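Small parts, big mess – talk notes, 30th March

Slide 1. Wait for people to sit down. Say hi, say thanks to Marisol Ferreira for talking me into this (she did it back in December, when it felt very far away).

Start with the confession. Two years ago I kept all my small hardware in one coffee can. Nuts, washers, odd little fittings, a key to something. Every repair began with me tipping the can out on a towel and ended with me tipping it back in. I loved that can and it cost me hours!

Ask for hands: who has a can? Who has a drawer? Drawer people always laugh the loudest. Let them.

Slide 2. The Valden shelf story. Keep it short this time, I ran over in rehearsal. I needed two matching nuts, I owned plenty, and I still drove to the store. Came home with a bag of 74. Guess where the bag went.

Slide 3. So, boxes. Clear ones, flat ones, with a lid on a hinge and walls inside. I've tried the tall stacking drawers too and they're fine for a wall, but I want to pick the thing up and carry it to the job.
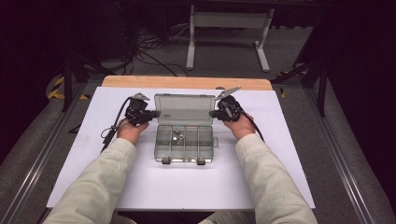
Slide 4: clear compartment box, lid open, most of the work still to do.

Leave this one up for a bit and talk over it. Points to hit:

Clear lid. I can check what I've got with the box shut, and I stop opening five boxes to find one washer.

Start with hardly anything in it. People want to fill every compartment the first evening and then they've got the coffee can again, only with walls. Put in what you used this month and go to bed.

White surface underneath. A sheet of anything pale will do. Shiny little bits vanish on my brown bench and even worse on carpet – tell the carpet story if they look awake.

Latches. Close them every time, even if you're only crossing the room. Pause here, somebody will groan.

Slide 5. Labels. Mirjana Tomić and I disagree about this and she's in the room, so be nice. She labels every compartment by size. I tape one of the actual parts to the outside of the box and call it done. Hers looks better. Mine survives my handwriting.

Slide 6. What to throw out. Anything rusty, anything bent, any bag marked "misc." If they ask about the furniture bolts, yes, those too – okay, keep one set.

Questions. Water is under the lectern.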